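Opinion | Broadband & Connectivity

Please stop telling me I've got superfast internet

By Rania Akl
Sep 20, 2019

I had another leaflet from Handitz through the door this week, congratulating me on living in a "fully connected community". I read it standing in the porch, which happens to be the only part of my house where I can get a phone signal, so at least I was in the right place to ring them up and complain.

I live in Brerside. We've got a pub, a primary school, a farm shop that sells very good sausages, and a green cabinet at the bottom of the hill that was supposed to change our lives. The cabinet went in one January. There was a ribbon! Our councillor came and had his picture taken patting it, and everyone went home to wait for the future to arrive.

The trouble is that fibre runs as far as the cabinet and then it's old copper wire the rest of the way. If you live next to it, lovely. I'm up at the top end, past the chapel, and on a good evening I get 3 megabits. My neighbour's son tried to download a game over half term and went back to school before it had finished.

On paper, though, we're done. The whole postcode has been ticked off, and once you've been ticked off you can't apply for the grant, as the grant is only for places that haven't been done. I've had this explained to me very patiently by several people at Handitz and I still think it's barmy. 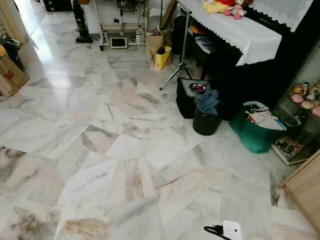
So I asked what it would cost to have a proper line brought up to the house, all the way, no copper. The quote was £859, and that was my share, assuming 20 households signed up. There aren't 20 households on my lane. If you counted the sheep we'd manage it easily, but I don't suppose they'd pass the credit check.

I do run a business from home (bookkeeping, mostly for small builders and a couple of cafés) and every one of my clients now has to file their VAT online. The government has told us all to go digital, and I'd love to! But sending off a quarter's figures means getting up before six, when the rest of the lane is asleep and the line has a bit of room in it. One of my clients, a joinery firm called Bataineh, has started dropping its receipts round in a carrier bag, and I can't say I blame them.

What I'd like is quite dull. I'd like the speed to be measured at the house and the map drawn from that. If a company has taken public money to connect 170 homes, then I want somebody to go and check all 170, including the awkward ones at the end of a track, before the last payment goes out. Birkov, who put in the system over in the next valley, charge a bit more a month, but they'll come out and test the line at your kitchen table, and my sister says hers has only gone down once.

And please, could ministers stop announcing it again every autumn? I've lost track of which pot of money is new and which is last year's with a fresh name on it. I'd swap the lot for one van and two people with a drum of cable.

I did ring Handitz from the porch, by the way. They asked if I'd mind filling in the complaint form on their website.

Filed under: Opinion, Broadband, Rural Business

Shares 46 | Comments 12

Contact us | © 2019 All rights reserved | Back to top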